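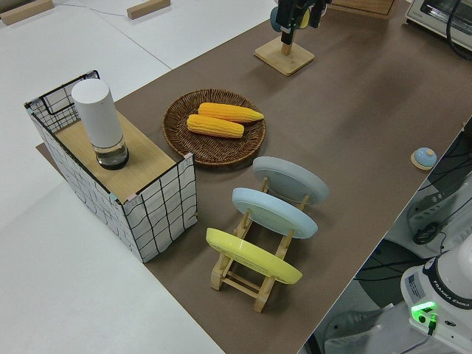 Where does the corn go when the table is being set up again?

In the round wicker tray, in the middle of the table, and it stays there until the plates are finished.

## Table notes, November, morning

I write this down so Afonso and I will do it the same way. Last time we each had our own order and the brown paper had to be changed two times in one morning.

Paper first. The roll from Plirka is better than the one we used before, it does not curl so much at the ends. Cut it 252 cm long and fold the extra under the table. Tape only underneath. Tape on top catches the sleeve.

The fabric box with the black grid goes on the left end. Put the board across the top and press on it a little with the hand before anything stands on it. The bottle goes on the board. I tried it on the paper beside the box and I did not like it, I was always reaching over it.

Plates: three in the wooden rack, in this order from the back: gray, blue, yellow. Afonso prefers yellow at the back. We discussed it and I keep yellow in front for now, he can change it in the next entry if he writes it down.

The rack is from Geerts. The slots are a bit wide for our plates, so they lean. I measured the lean with the small protractor on an empty afternoon and got roughly 25 degrees, but the protractor is not a good one. Felt strips in the slots could help. I have asked Devstead for a sample, 2 mm thick, no answer yet.

Corn: two cobs, side by side in the tray, both pointing the same way. When I put them crossed, the top one rolled down as soon as I moved the tray. Please lift the tray with both hands, the rim is strong but the bottom gives a little.

Time for the whole set up, alone and without hurry: 30 minutes. Most of it is the paper.

Still open:

- felt for the rack (Devstead)
- order one more roll of paper, same width
- ask Clirport if they sell the wicker tray in a bigger size
- decide about gray or yellow at the back

*Added at 16:40:* Afonso Esteves read this and agrees with all except the yellow plate. He will do the next set up by himself from this page and mark with pencil where my text is not clear.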